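Livden study on moral judgment draws attention, and some doubts

A new paper on how people assign blame has been passed around a good deal since it appeared in December, mostly under headlines saying that tired people are harsher judges. The paper itself is more careful than the headlines. It still claims more than it shows.

The study comes from the psychology department at Livden College and was led by Afroza Chowdhury, an associate professor there who works on moral reasoning and decision making. Her team asked 200 undergraduates to read short stories in which someone causes harm by accident: a driver who misreads a sign, a nurse who picks up the wrong chart, a neighbor who leaves a gate open. Half the students read the stories in the morning. The other half read them after 9 p.m., at the end of a day of classes. Each student then marked how much blame the person in the story deserved.

The evening group gave out more blame. The gap was small but steady across most of the stories, and Chowdhury and her coauthors argue that a tired mind leans on outcomes and pays less attention to what the person meant to do.

It is a tidy account, and it may even be right. But the students were never asked how tired they were. The paper treats the hour on the clock as a stand-in for fatigue, and anyone who has lived in a college dorm will have questions about that. Plenty of undergraduates are wide awake at 9 p.m. and barely conscious at 8 in the morning.

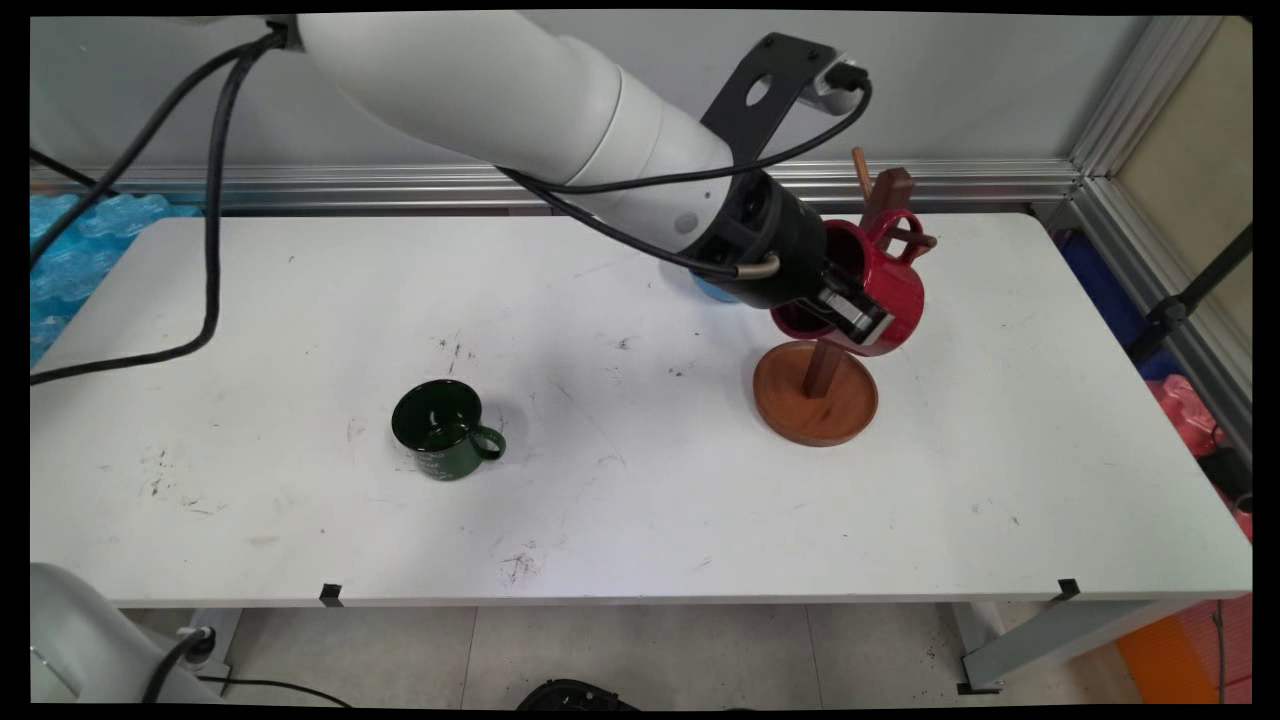
What did the students get for taking part?

Course credit, the same amount for both groups. The evening students were also allowed to leave as soon as they finished, and most of them did, which raises the chance that some were simply rushing through the page.

The paper mentions the rushing problem in a footnote and says that dropping the fastest readers "did not meaningfully change the pattern." How fast counts as fastest is left to a supplement, and the supplement was not posted with the paper.

There is also the matter of the stories. The team wrote 25 and reported results on all but 2, which were set aside because readers found them confusing. That is a fair reason if the choice was made before the answers came in. The paper does not say when it was made.

The Navaratnam Fund, which paid for the work, has described it on its website as having "clear lessons for courts, hospitals, and schools." That is a big leap from a page of made-up stories and a blame scale. Judges do not hear cases the way students read vignettes. They have lawyers arguing in front of them, written rules to follow, and days or weeks to think -- and nothing in the Livden data speaks to any of that.

Chowdhury has been more modest than her funder. In a talk to the Boltthorpe seminar on ethics and mind, she called the result "a first look" and told the room she would not want it used to change the hours of any courtroom. She also said that she expects the effect to shrink when other labs try it. That line did not make it into the press release.

Another lab is already trying. A group at Wekorstead University plans to run the same stories on some 200 adults from outside the campus, with a sleep diary and a short alertness test before each session. The plan, including the rule for dropping fast readers, is to be filed publicly before anyone is recruited.

Chowdhury has agreed to share her materials with the Wekorstead group, along with the two stories that were cut. Results are not expected until next year at the earliest.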